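Rarley Cell, Pre-Run Software Inspection
Scope: perception, planner and arm control, tabletop sorting task
Filled in by: Letay Woldegiorgis
Month: November
Result: released with comments, one item open

1. Build and configuration
1.1 Controller build matches the release sheet. OK.
1.2 Planner config loaded from the Godholm branch, no local edits. OK after correction. A leftover override for wrist speed was found in the user folder and removed.
1.3 Log disk has room for a full shift. OK.

2. Stops and limits
2.1 Stop button cuts both arms. OK, tested twice per side.
2.2 Software stop from the operator screen. OK.
2.3 Watchdog trips on lost joint data. OK. Trip time 18 ms against a limit of 83 ms.
2.4 Table plane set as a hard limit in the planner. OK. Comment: the plane was last fitted before the padding was put under the cloth. Refit and saved.

3. Perception
3.1 Camera to arm calibration within tolerance. OK.
3.2 Object list complete for the task set: foam cube, bottle, paper cup, pencil, compartment tray, clear container. OK.
3.3 Clear plastic detected at all table positions. NOT OK. Depth returns are sparse on clear parts, and the Flikholm segmenter drops the mask when only the edges reflect. The printed grid makes this worse — its lines show through and are scored as table.
3.4 Tray walls present in the collision map. OK. Anything lying across a wall, such as a bottle neck, must be added as its own body and not merged with the tray.
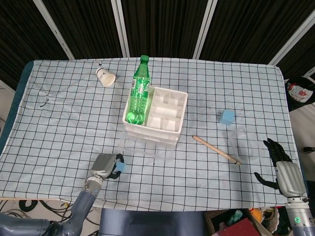 Does an open item under 3.3 block a run?
It blocks autonomous runs only; supervised runs at reduced speed may go ahead with an operator at the stop button.

4. Planning and grasp
4.1 Arm to arm distance check active during all moves. OK.
4.2 Held object attached to the hand model after grasp. OK. Foam cube attached with the correct size. Replay of 2,114 logged plans gave 4 with a late attach, all on the left arm. Ticket passed to Alemayehu.
4.3 Idle hand has a parked pose outside the other arm's path. OK, but the pose is stored per task and has to be checked again when the task file changes.
4.4 Grip force cap set for soft objects. OK.

5. Actions before next inspection
Add the edge-based fallback for clear parts and rerun 3.3.
Move the wrist speed setting out of the user folder.
Repeat 4.2 on the left arm once the ticket is closed.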